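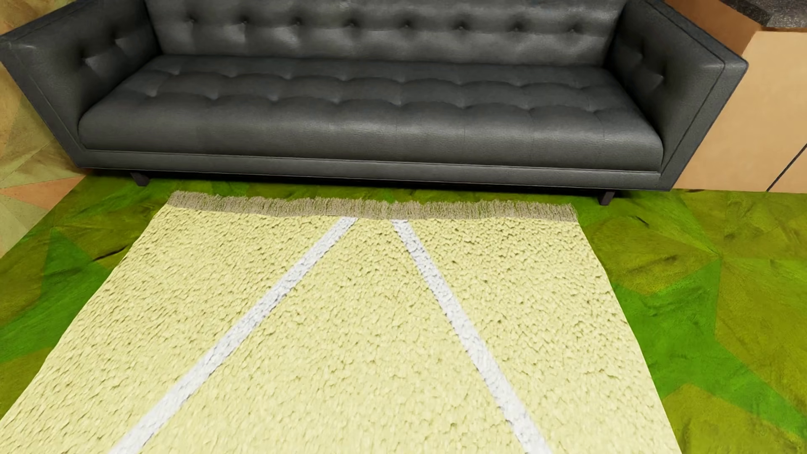
Sofa and rug in the Oltesa apartment, tassel end of the rug.

Writing up the fall problem we had in March, as a few people asked. Short version: our walking policy did fine in simulation until we gave it a floor with a rug on it, and then it started going down at the rug's edge.

Background. Oltesa is the simulated apartment we use for walking tests. Tanvir Miah built it. Wall and floor textures get swapped all the time so the vision side doesn't get attached to one look. The colors are ugly and they're meant to be.

The task is dull. Cross the living room, go past the sofa, end up by the kitchen island, turn, come back. We run it in batches of 600. 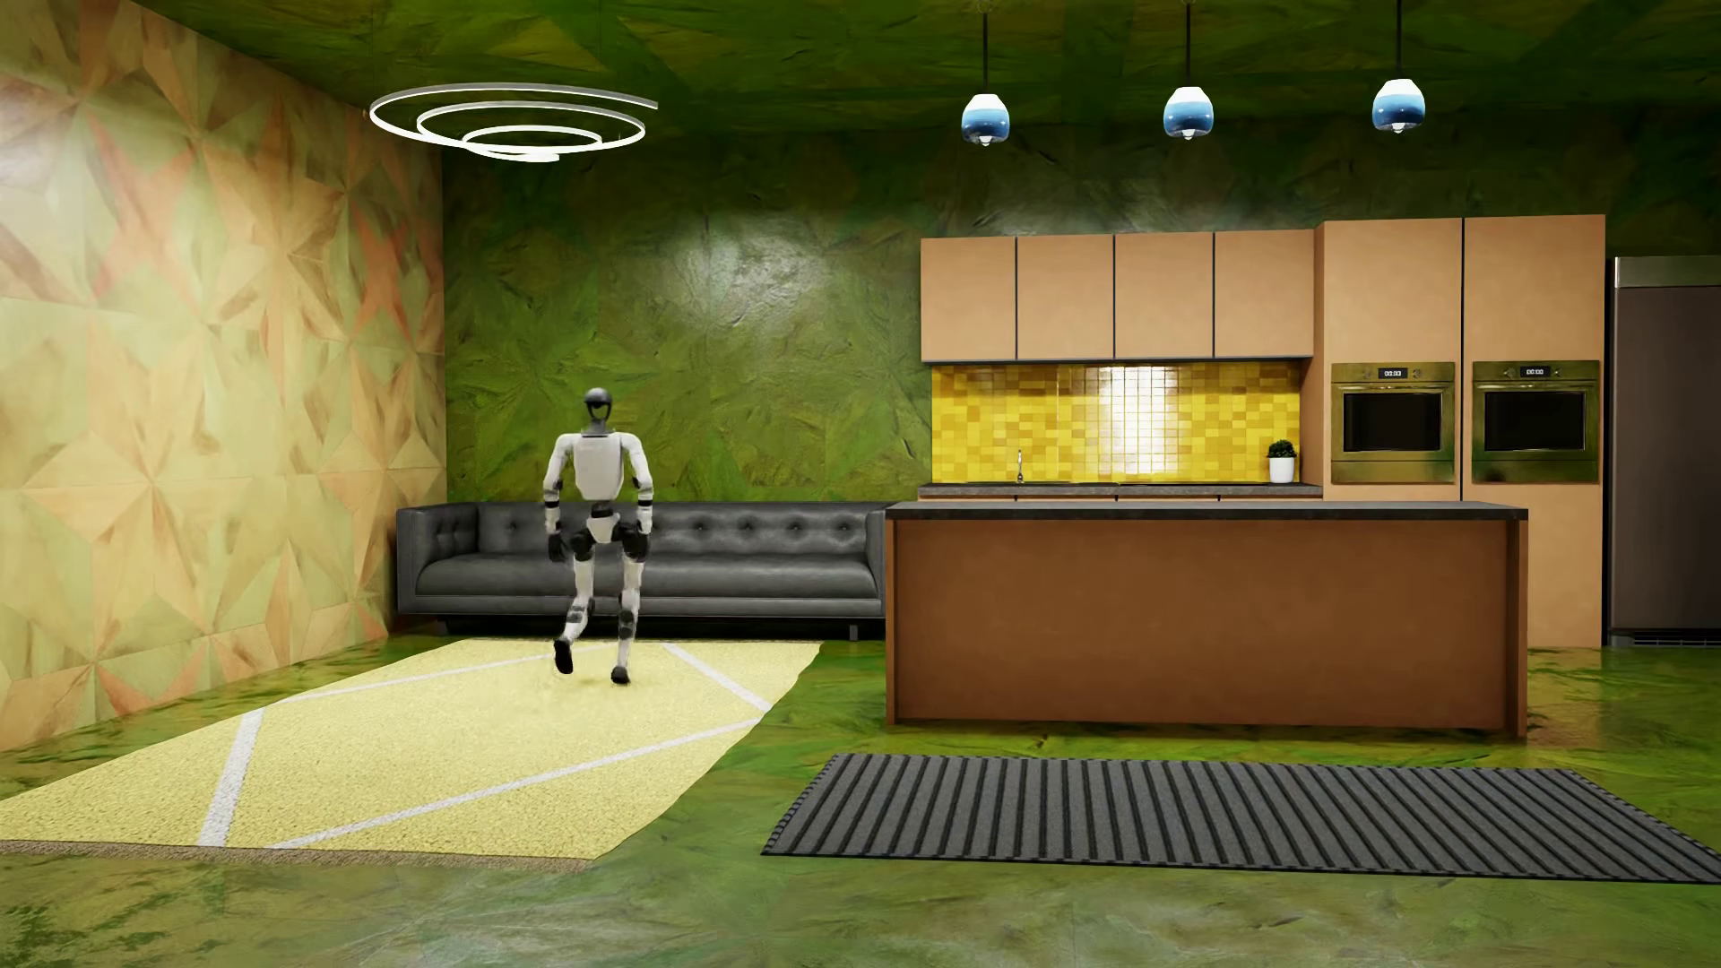
Crossing the rug, left foot up.

First bad batch had 70 falls. The batch before it had two. Same policy, same start positions. The only thing in the change log was a new rug from the Rosholm asset pack.

I blamed the friction setting first and lost most of a morning on it. Raised it, lowered it, the falls stayed about the same. So it wasn't slipping.

Lieven Dierckx plotted where each fall started. Nearly all of them were within a step of the rug's edge, coming off it toward the kitchen. Hardly any in the middle of the rug.

Then he turned on the collision view. The rug you see and the rug the physics engine sees were two different shapes. The collision box was thicker than the visible pile and stuck out past the edge on the kitchen side.

So the foot would swing through at a height that looked fine and clip a lip that wasn't drawn. Toe stops, torso keeps going. If the other foot was already loaded it sometimes recovered. If not, down.

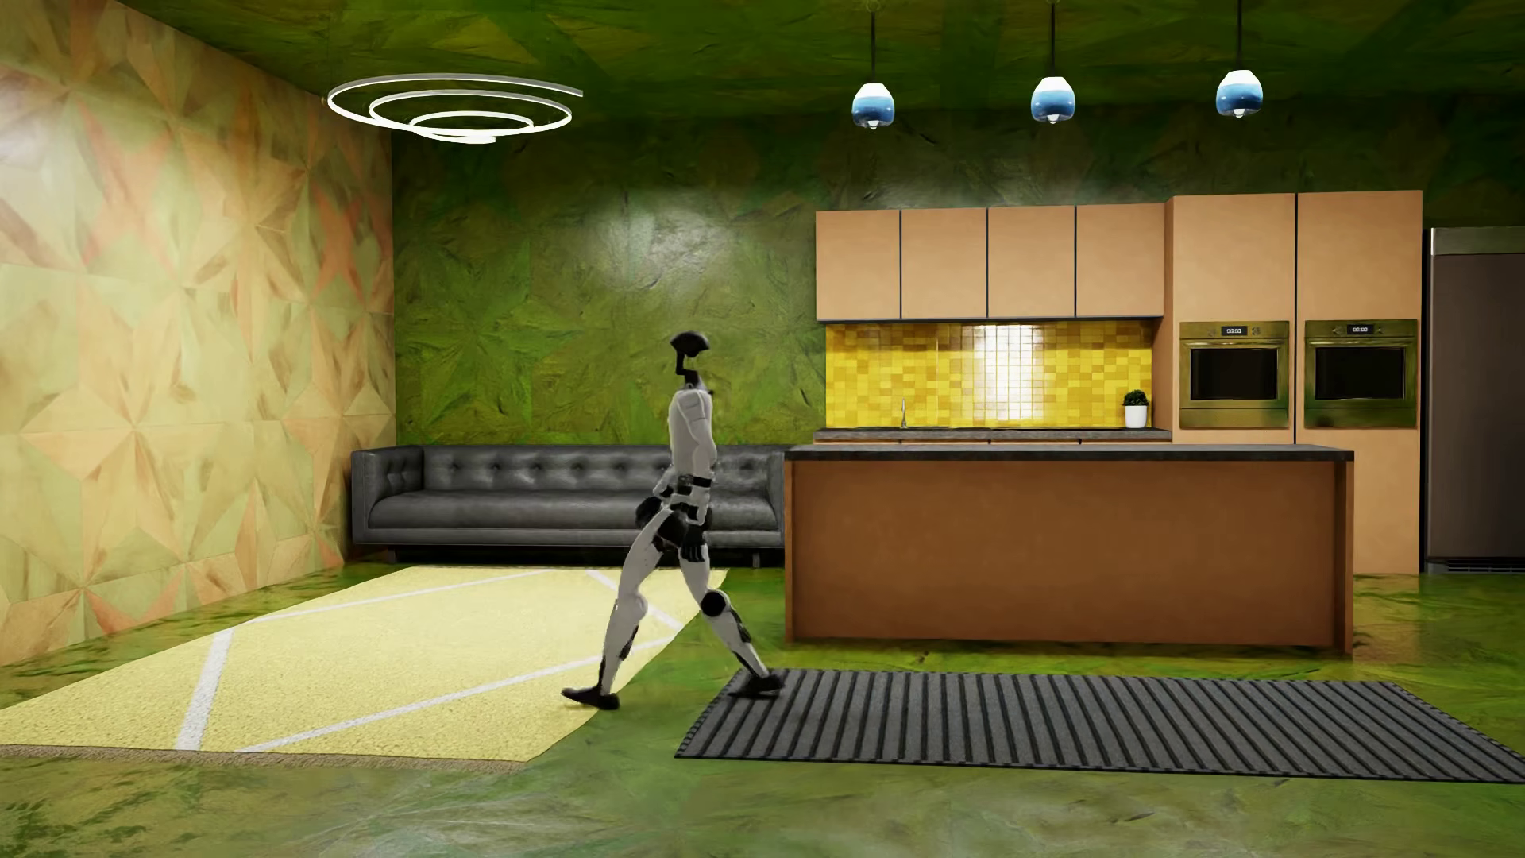 That stretch between the rug and the ribbed mat is where the time went. The mat had a box of its own, a good one, so a long step could come off one height and land on another with very little flat floor in between. We checked the mat twice before we believed it.

The fix was small. Tanvir rebuilt the rug collider from the mesh and trimmed it to the edge. Next batch was back to two falls, both on the turn, which is an older bug.

The part that bothers me is on our side. Burkomeo, our import checker, compares visual and collision bounds, but only for furniture. Rugs were tagged as floor, so they were skipped. It checks everything now.

We also kept the bad rug as a test case. A real apartment has edges the cameras miss, and the policy should survive a toe catch – at the moment it mostly doesn't.

Nothing from this policy goes on the hardware until it does. Lysenko, the next training run, has toe catches in it from the start. I'll post the numbers when it finishes.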